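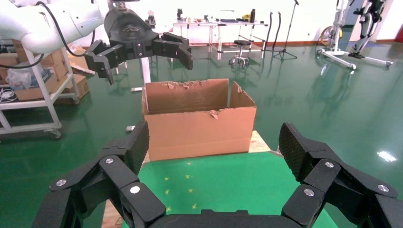

An open box on a green tabletop.

Moving to Wallthorpe: Your Questions

Can I get boxes in the building?
Yes. Used ones are stacked by the mailroom, free to anyone. The good ones go early. The rest have character.

When can I move in?
Between 7 and noon on your assigned date. The freight elevator is yours for that window, and at noon it belongs to somebody else, who will be standing there with a couch.

Where does the truck go?
The loading zone on Chauvin Street. Parking on the Wukel side is legal for six minutes, and the meter staff own watches.

How do I reserve the elevator?
Call the front desk, extension 326, at least seven days ahead. June fills up by spring. Calling from inside the truck has been tried.

Do you recommend a mover?
We don't. Plenty of residents use Nitik and most of them still own their lamps.

What if my sofa won't fit?
The elevator door is 7 feet high. Please measure before you move. The stairs are also available, in the sense that they exist.

Where do empty boxes go?
Flattened, in the blue bin. Flattened means flat.

Updated 2025-12-19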